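The owner of Korngate, a secondhand kitchen shop, clears her work table once a day, at closing. Until then everything lands on it – stock, lunch, whatever came out of a box that morning.

"I used to sort as I went," she says. "I got through two boxes a day that way."

She opened in July with 400 pieces bought from a canteen called Isard. Roughly 175 are still in the back room. Her method now is one plastic bin and one pass over the table. Food goes first, then forks and gadgets, then cups and wrappers.

"If I pick a thing up, it has to go somewhere. I can't put it back down."
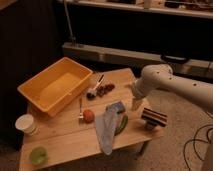

The pass takes her 13 minutes on a normal evening. She has tried bins with dividers and gave them away. "You spend your time deciding which slot. With an open bin you just put the fork in and wash it later."

The table itself is wood, and she wipes it last, seams included.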